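Two-Arm Bench: Progress Report from the Greldale Robotics Club

December 23, 2023

The manipulation group has finished its fall block of sessions on the two-arm bench. This item covers the board task, the change to the episode format, and what is left to do before the May showcase at Prurnumcombe. Members who only work on the driving robots can skip to the last section, where the room bookings are listed.

The board task

The task is a small whiteboard laid flat on the bench, with faint marks on it and an eraser. One arm holds the board still and the other arm wipes. It was chosen because it needs both arms at once. Earlier tasks could be done with a single arm while the second one waited, and the data showed it: the idle arm learned to stay idle.

Contact force is the main difficulty. The arms have no force sensing at the fingers, so the only signal is motor current, and it is noisy at low speed. If the wiping arm presses too lightly, the eraser slides over the ink. If it presses too hard, the board turns under the other gripper. We now limit the commanded height to a fixed floor above the bench and let the slack in the finger joints take up the difference. This is crude, but it cut the number of aborted runs enough that we kept it.

The board is set down at a different angle at the start of each run. A policy trained on square-on placements did poorly on anything diagonal. Operators should not straighten the board before starting, even when the angle looks awkward for the right arm.
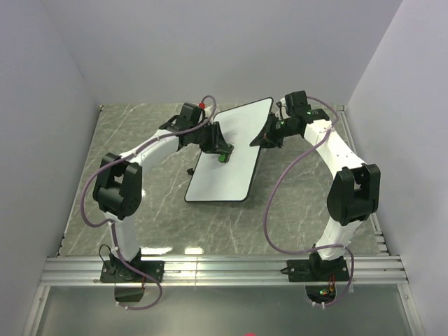
Episode format

Episodes are now recorded with the Prevon logger, written by Obsa Birhane over the summer. It replaces the set of scripts that each operator used to keep on a personal laptop. The logger writes joint positions, gripper commands and all camera streams against one clock. Under the old scripts the wrist cameras could drift by several images over a long run, and there was no reliable way to correct it later.

The club has 3,670 episodes on disk as of this issue. Those recorded before the change have been kept in a separate folder and should not be mixed into training runs. The conversion tool handles the joint data correctly but leaves the camera offset as it was.

Episode length is capped at 80 seconds. A run that reaches the cap is saved and tagged as incomplete. Please do not delete these. Incomplete runs are used to train the check that decides when a task has stalled, and we are short of them.

Wrist views

Reviewers should watch the wrist streams as well as the fixed view. Several episodes passed review on the fixed camera alone and were later rejected when the wrist stream was opened. The fixed camera gives a good idea of where the arms are and a poor idea of what the fingers are doing. With a long part between the pads, the wrist view gives the lean of the part relative to the fingers, and it often has the other gripper in it too.

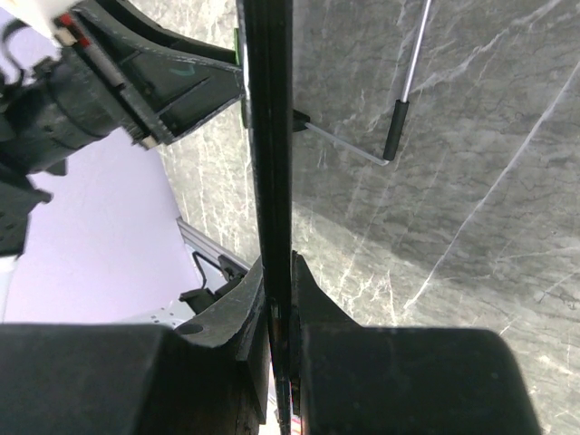
Glossy dark parts remain a problem for the pose estimator. Reflections along the length of a part are read as edges, and the estimate jumps when the arm turns. The veined bench surface adds false edges of its own. Two fixes are under test: a matte cover for the bench, and training with random surface patterns added in software. The second is preferred, as it would let us keep the existing episodes.

The Yilma branch of the control code has the new handover limits. It slows both arms when the grippers are within 12 centimeters of each other. Operators will notice this as a heavy feel in the leader arms. Do not raise the limit to get rid of it. The branch will be merged once the remaining 9 test cases pass; the open ones all concern the left wrist near full extension.

Room bookings and next steps

The bench is closed until the spring term starts. Booking opens on the club page, in two-hour blocks, with no more than one block per person per week until every new operator has been checked out. Checkout covers homing, the stop button, one full board run and one review of another operator's episode.

For the May showcase we plan to run the board task live, with the placement angle chosen by visitors. A fallback using recorded motions will be prepared but kept off the main schedule. Anyone who wants to work on the stall check over the break should write to Obsa Birhane for access to the incomplete runs.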